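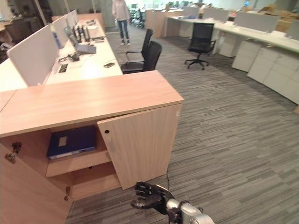
Fulgencio Bustamante meint ja, ein Aktenschrank sei erst dann aufgeräumt, wenn man mit einem Griff findet, was man sucht, und alles andere sei Kosmetik. Er hat das am Freitag beim Kaffee gesagt, ziemlich laut, und seitdem wird bei uns im zweiten Stock über Ordner geredet wie sonst nur über die Heizung.

Aufräumtage bei Clavau: Die Ordner ziehen um
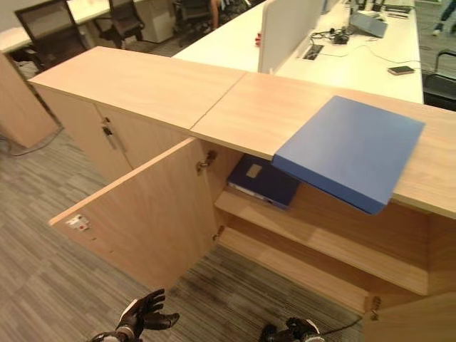
Nawal Ramadan
Redaktion Hausnachrichten
12. Oktober 2019

Ich gebe zu, ich habe mich vor dem Thema lange gedrückt. Seit dem Umzug im Juli stehen die niedrigen Holzschränke hinter den Schreibtischreihen, und seit dem Umzug hat jeder da hineingelegt, was gerade keinen Platz hatte. Die Bestandsliste kam diese Woche endlich aus der Verwaltung, und siehe da: 236 Ordner und Mappen gehören zu unserer Etage! 117 davon dürfen ins Außenlager nach Drellholm, der Rest bleibt hier und bekommt einen festen Platz.

Jetzt wird also sortiert, und zwar Schrank für Schrank. Der Ablauf ist schnell erzählt: Tür auf, Fach leeren, Rückenschild lesen, mit der Liste vergleichen, wieder einräumen oder auf den Stapel für Drellholm. Klingt langweilig, ist aber erstaunlich befriedigend (ich hätte das nie von mir gedacht). Am Ende möchte man gleich zu Hause mit dem Küchenschrank weitermachen.

Ein paar Dinge haben wir schon gelernt. Die dicken Ordner bitte hinstellen, mit dem Rücken nach vorn. Wer sie quer oder flach ins Fach legt, sieht das Schild nicht mehr richtig, und der Nächste zieht drei falsche heraus, bevor der richtige kommt. Dünne Mappen dürfen liegen, aber dann bitte im Schrank und nicht obendrauf. Oben sammelt sich sonst in kürzester Zeit alles Mögliche, das kennen wir ja noch aus dem alten Haus in der Wukero-Passage.

Neue Rückenschilder gibt es auch. Wir haben 80 Stück bei Vlachou bestellt, sie liegen am Empfang in der Schublade unter dem Drucker. Bitte mit Druckschrift ausfüllen, Jahr oben, Projekt unten! Wer eine Handschrift hat wie ich, darf auch jemanden bitten. Die alten Schilder kommen ins Altpapier, nicht auf den Boden des Fachs, da habe ich nämlich gestern schon eine ganze Sammlung herausgefischt.

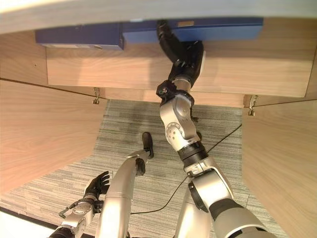 Mein eigener Schwachpunkt ist übrigens gar nicht der Schrank, es ist die Zwischenablage. Man holt sich zwei Ordner, braucht sie eine Woche lang, und irgendwann gehören sie gefühlt zum Arbeitsplatz. Gegen Blau habe ich als Ordnungssystem auch so meine Vorbehalte: Das eine Stück ist dunkel, fast marineblau, das andere deutlich heller, und trotzdem heißt es auf Zuruf immer nur »der blaue«. Da hilft nur das kleine Schildchen, und das muss eben auch lesbar sein. Und wenn ihr ohnehin dabei seid, schaut kurz nach unten, da läuft auch mal ein schwarzes Kabel quer über den Teppich. Mit einem Stapel Akten auf dem Arm sieht man das nicht.

Bleibt die Frage, wer wann drankommt. Wir gehen reihenweise vor und fangen auf der Fensterseite an. Pro Schrank sind 30 Minuten eingeplant, länger dauert es nur, wenn man anfängt zu lesen (Fulgencio, ich sehe dich an). Die Listen hängen in der Teeküche, tragt euch bitte selbst ein. Kisten für Drellholm stehen neben dem Aufzug, und wer eine volle hat, klebt den grünen Zettel drauf und ruft kurz bei mir durch.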